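Zeliro grip-release fault

The Zeliro grip-release fault was a defect in the hand-held grippers used by the Awan project to record laundry folding. It was identified in March and corrected in firmware 2.7, issued in April 2022.

The fingers failed to open fully after closing on thin fabric. Folds drawn between the tips raised the motor load, which the controller misread as a completed release.

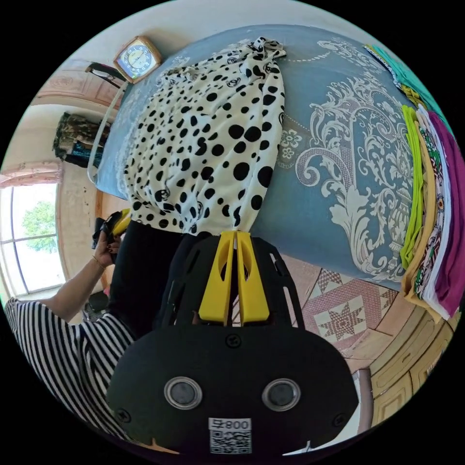 Gripper with yellow fingers at the lower folds of a dotted garment on a bed.

Of 2,975 recordings reviewed by Dumeck, 7 contained the fault. Two garments were torn; no injuries were reported. The correction added a second position check on opening. Units with worn finger rails remained subject to inspection every 1,000 cycles.

See also: Sima gripper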